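The Orange Cups

By Beatrice Minja
December

We use cookies to remember your reading preferences. By continuing to read you agree to this. Manage settings.

The ferry to Moulin left at 6:40 in the morning and Stellan Berge was on it with his father's coat in a garbage bag.

He had meant to bring a proper suitcase. The zipper had gone at the motel and the desk clerk had given him the bag from a roll under the counter. The rest of what he had he wore. It was cold enough on deck that he thought about taking the coat out and putting it on over his own, but he sat inside instead, next to the vending machine, and read the letter again.

The letter was from the harbour office. It said the shed at number 69 was in arrears and that its contents would be cleared at the end of the month unless a member of the family came. It gave the amount owing as 133 dollars. Stellan had laughed when he first read that. He had spent more than that on the drive to the coast.

His sister had told him to let it go. She said there was nothing in the shed but rope and paint, and that Dad had said so himself. "Pay them or don't," she said. "Just don't go up there and get sad about it." She had two kids and a job at the Isteck cannery and she hadn't been back to Moulin in nine years. He didn't argue with her. He booked the ferry that night.

The harbour office was in the same building as the post office now. The woman behind the counter was older than him and wore a cardigan with the sleeves pushed up. She took his card, ran it through, and slid a key across in an envelope.

"You look like him," she said.

"People say that."

"He used to bring us tea. When the power was out. He had that little stove." She closed the drawer. "It sticks, the door. Lift it and then push."

He walked down past the fuel dock. The tide was out and the mud smelled the way it always had. A man he didn't know was hosing down a deck and nodded to him, and he nodded back. The sheds ran in one row along the breakwater, all of them grey except for the one at the end, which somebody had painted yellow and then stopped painting halfway up.

He lifted the door and then pushed.

There was rope, and there was paint. There was a bench with a vise on it and a calendar from Brelex Marine with the months torn off as far as August. The stove was on the shelf with its lid down. Beside it was a stack of orange plastic cups, the ridged kind, pushed one inside the other.

He knew the cups. They had been in the boat when he was a boy, and in the kitchen after that, and then he had stopped noticing them. His father drank everything out of them, including wine at Christmas, which his mother had hated. He did a trick with them too. He would turn them upside down on the table and put a button or a pea under one and slide them around, slowly, because his hands were big and he wasn't any good at it. You could always see where the pea went. Stellan's sister would guess right every time and be delighted. Stellan would guess wrong on purpose, to make it last longer. 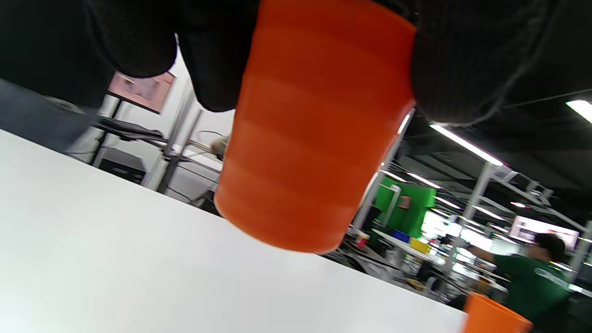

An orange cup, held upside down above a white table.

He sat on the paint tin and tried to work out when the last time had been. He would have been twelve, or thirteen. It was the winter his father was laid off from the Zernmont run and was home for four months, the longest any of them could remember. He had fixed everything in the house that winter. He fixed some things that weren't broken. In the evenings he got out the cups, and one evening Stellan had said he was too old for it and gone up to his room.

That was all it was. There had been no fight. His father had said, "Fair enough," and stacked the cups and put them back in the cupboard. In the spring he went back to work.

Stellan filled the stove from the can under the bench. He didn't expect it to light but it did, on the second match. There was a jug of water by the door and he looked at it for a while and decided against it, and walked back up to the post office and asked the woman if he could fill a pot from the tap.

"You've got it going," she said.

"I think so."

"There's tea in the back. He left a box here. It'll be stale."

"That's all right."

She closed the counter for her lunch and came down with him. She told him her name was Joyce and that she had been two years behind his mother at school. She sat on the paint tin and he sat on the edge of the bench. He rinsed out two of the cups and poured the tea, and it was stale, and too hot to hold, so they put the cups down on the floor between their feet and waited. 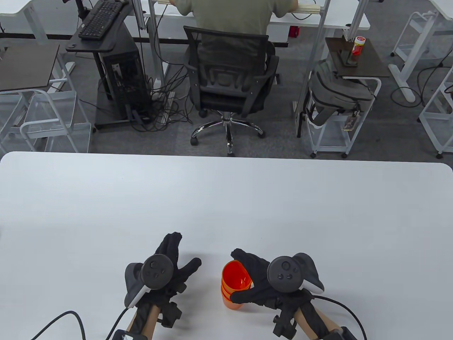 "What will you do with it?" Joyce asked. "The shed."

"I hadn't thought. Clear it out, I suppose."

"There's a list for them. You wouldn't have trouble giving it up."

"No."

"Or it's the same rate again next year, if you kept it."

He said he lived a long way from the water. She said a lot of people with sheds did. A gull had landed on the roof and they could hear it walking from one end to the other.

She asked after his sister and he told her about the kids. She asked what he did and he told her that too, and she said it sounded like a lot of driving. Then she looked at her watch and finished her tea and handed him the cup. He wiped it with his sleeve.

When she had gone he took down the calendar and swept the floor. He coiled the rope again the way he had been shown, over the elbow and through the hand, and hung it back on its nail. Most of the paint had gone hard. He carried the tins up to the bin in three trips. There was one with some life left in it, and when he pried the lid off with a screwdriver it was yellow.

He went outside and looked along the row at the shed on the end. Then he looked at the number over his own door, and over the one beside it, and counted down to be sure. The end one was 96. It wasn't his father's and never had been.

The return ferry was at five. He stood out on the breakwater until he could see its lights coming around the point. He had the coat on by then. He left the stove and the rope where they were, and took the cups with him in the garbage bag, and at the post office he put the key back in its envelope and asked Joyce for the form to keep the shed another year.

She had it ready under the counter. He filled it in with her pen.

"You'll want to put a phone number," she said. "We never had one for him."

He wrote down his own, and then his sister's underneath it.

Last updated: December

Get new stories by email. Enter your address to join our newsletter. You can unsubscribe at any time.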